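Home Visits Equipment notes Archive Contact

A morning at the Cimulari open day, Brarnberg

I went to Brarnberg in March to look at two-handed robots, with a notebook, a rather vague remit and an instruction from the office to come back with something we could put in next year's equipment plan. I came back with eleven pages of scribble and a headache of the good kind. Cimulari had opened its whole ground floor for the day, and the first stop after the coat rack was the simulation room, where you see the cell on a big screen before anybody lets you near a price list. 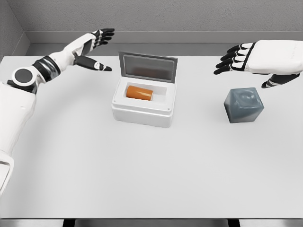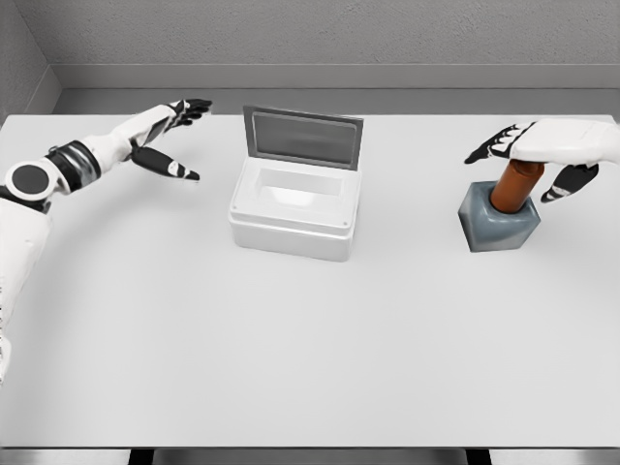
Simulated, both of them: a white humanoid, an open box with a windowed lid, and small things to handle.

I had expected to spend ten minutes in there and stayed until they put the coffee out. We've always done our planning the other way round, you see. Somebody sees an arm at a fair, we get a quote, the arm arrives, and then we find out that the bench is too deep or that the lid of the thing we want opened swings the wrong way. At Cimulari they begin with the bench. They draw your table, your walls and your parts as closely as you can describe them, and the robot gets stood up against it all before it has a line in anyone's budget. You can move the table, change the part, try a different hand, and all it costs is an afternoon of someone's patience.

The bit I was really there for was the money, and they were very open about it. A simulation study is charged as a piece of work in its own right. You get the model files and the notes at the end, and you can take them to another supplier if you like. I asked twice whether that was truly so and got the same cheerful yes from two different people. For a place our size that matters more than a discount. Our usual trouble is that the first useful drawing of a cell belongs to the firm that wants to sell us the cell.

Where a study fits in the year is another matter. Ours closes its equipment requests in early autumn, so a study would have to be paid for out of this year's running budget if the results are to be any use to the next one. I've pencilled in 2000 euros for a first go, covering one bench, one box and one awkward part, and I'd rather ask for that now than guess at a full cell and be wrong by a factor of three. (We have been wrong by a factor of three. The older members of the workshop still bring it up.)

After coffee we went across the yard to Grisera, who share the site and make end fittings and small parts trays. It's a much noisier place and I loved it! Long benches, swarf on the floor, radio going. They had laid out a row of hands, from plain two-jaw grippers up to jointed ones with a thumb, and you were allowed to pick them up. The weight surprised me. So did the spare parts list, which for the jointed hand runs to 103 items, all of them orderable one at a time. I'd put that down as a point in its favour. Our present gripper comes as a sealed unit and when one finger goes the whole lot goes in the post.

The Grisera people were good on the question I always forget to ask, the one about what you need to have on the shelf from the first day. Their answer was two sets of fingertips, one set of cables and a spare connector, and a drawer with a lock on it. They also said to budget for wear from the second year and leave the first alone, and to keep a simple written record of hours run, so that the second year's figure is based on something.

Then lunch, which was soup and a great deal of bread, and then the Pichler talk.

Pichler is a planning office and doesn't make anything you can hold. The talk was about the costs that go missing between the quote and the day a cell starts work, and I filled three pages. Floor preparation, guarding, an extra circuit, training for more people than you first thought of, a lockable place for the controller, the weeks in which the old way and the new way both have to be staffed. There was a worked case with 338 hours of in-house time in it, none of which had been in the original request. You could hear pens going all over the room at that. Their advice was to put your own hours in the plan as a line with a number, even if no money changes hands, and to get whoever manages those people to agree to the number in writing.

I asked about sharing. There are three small workshops within an hour of us that would all like to try two-handed work and none of us could fill a cell for a whole week. Pichler thought it could be done with a common simulation first, each workshop bringing its own parts to the same modelled bench, and the split of costs settled only once everyone knows whose parts suit it. That seems so sensible to me that I wrote to the other two from the train.

A few practical notes for anyone going to the next one. The bus from Brarnberg station stops at the bottom of the hill and it's a proper hill. Doors open at nine, and the simulation room is best before half past ten. Bring a drawing of your own table with real measurements on it, legs included, as they'll sit down with you and have a look there and then. I'd only brought photographs of ours and could have got much further. Also bring one of your parts, in your pocket if it's small enough. Grisera will let you try it in the hands.

Still to do on our side: measure the assembly bench, choose the awkward part (I have a candidate, with a hinge), ask Cimulari for the study price in writing, and find out whether the spare circuit behind the drill press is as spare as the plan says.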